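**Teaching a robot to pick fruit off a plate, one squeeze at a time (a thread)**
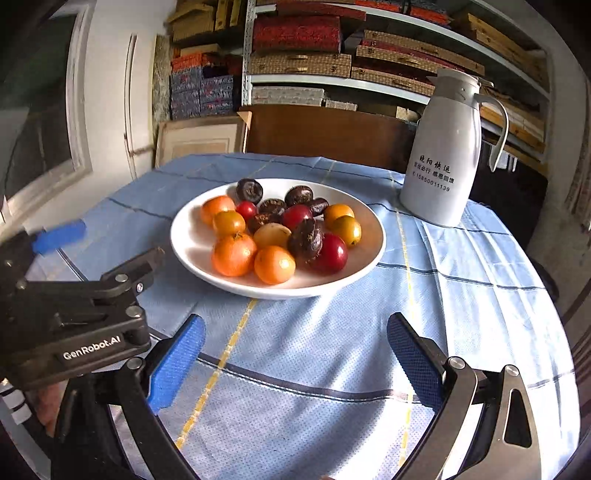
*2 min read · 31 Aug 2023*

1/ So many of you asked what I do all day at Biseo that I finally wrote it up. I show a robot how to do small kitchen jobs by doing them myself, with a gripper in my hand, over and over. This month it's fruit!

2/ The gripper has two black fingers with blue textured pads, and you work it a bit like salad tongs. Whatever my hand does gets saved as one try. The goal for this batch is 2000 tries, and yesterday I got through 96 of them (my thumb has opinions).

3/ I love a mixed plate. The glossy red ones and the dark wrinkly ones ask for such different handling, and when they're all piled up together you have to decide which one to go for first. I usually start at the edge and work in – that's just my habit, and the other folks on the Mak project like to dive into the middle.

4/ The hardest thing to learn was slowing down. My first week I grabbed fruit the way I do at home, fast and sloppy, and 5 out of every 10 tries went in the trash. Now I come in low, stop for a breath, close, lift. Sunny tablecloth, jug off to the side, a pile of small round things: I could do this for hours, and some days I do.

5/ We also tried steering the arm from across the room with the Flilow controller. Fun, but I kept overshooting! By hand I can feel the squeeze, so I'm sticking with that for soft stuff.

6/ Cups and spoons are next, then folding napkins in December if the schedule holds. Send me your napkin folds, please, the simpler the better.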